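Stirkard cell, workshop notebook
Thursday, entry opened 14:10
Subject: unplanned contact between pusher rod and board, run 404

Summary of event. During the block-pushing trials this afternoon the arm drove the tip of the pusher rod into the maple board at the start of run 404. The controller raised a force fault and the protective stop engaged. No person was inside the marked area. The rod was not bent. The board has a shallow dent left of center, which has been marked in pencil on the underside and left unrepaired for the present.

Sequence. Runs 400 through 403 completed without fault. After run 403 the collar was loosened so that the rod could be wiped down, then retightened. The tool length was not measured again before the next start. The reset routine lifted the arm and moved it to the start pose, and the descent toward the board began at the usual speed. Contact occurred before the programmed hover height was reached. The stop was acknowledged at the pendant, the arm was raised by hand in jog mode, and the cell was locked out while the tool was inspected.

Findings. The rod was seated lower in the collar than the value held in the tool table. The collar screw had been tightened to the correct torque, so the clamp itself is not suspected. There is no shoulder or stop inside the collar, and the depth of the rod depends entirely on the person who fits it. The Onditz log shows the force rising in a single step, consistent with a straight vertical contact — no sideways load was recorded.

Corrective work. The rod was reseated against a gauge block and the tool length measured again. The new value was entered and the old one kept in the comments. Speed was limited to 30 percent for all checks. The hover position was then approached in small steps over the bare wood, and afterward with the blocks set out.
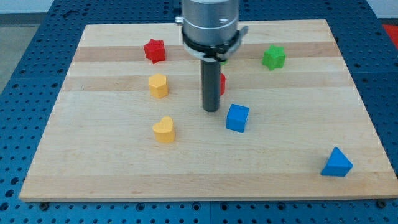 Ivana Henríquez would not accept the re-measured length as a full correction. Her view, given at the bench, was that the same fault will return the next time the rod is cleaned unless the collar is given a hard stop, and that a written reminder to measure will be skipped on a busy day. She also asked why the force limit is set at 100 newtons for a task that pushes light blocks, and requested that it be lowered before any further unattended running.

Both points are accepted. The force limit was carried over from the Prurnix fixture work and was never reviewed for this tool. It will be reduced in steps, with a set of ordinary pushes at each level to confirm that no false stops occur.

Open items.
Machine a spacer for the collar. Drawing to Arancibia by the end of the week.
Add a tool length check to the start-up routine, to be required after any work on the collar.
Review the force limit. Assigned to Lautaro Salinas.
Mark run 404 as invalid in the trial log and repeat it.

Unattended running is suspended until the first three items are closed. Attended runs may continue at reduced speed with one person at the pendant.

Entry closed 16:45. L.S.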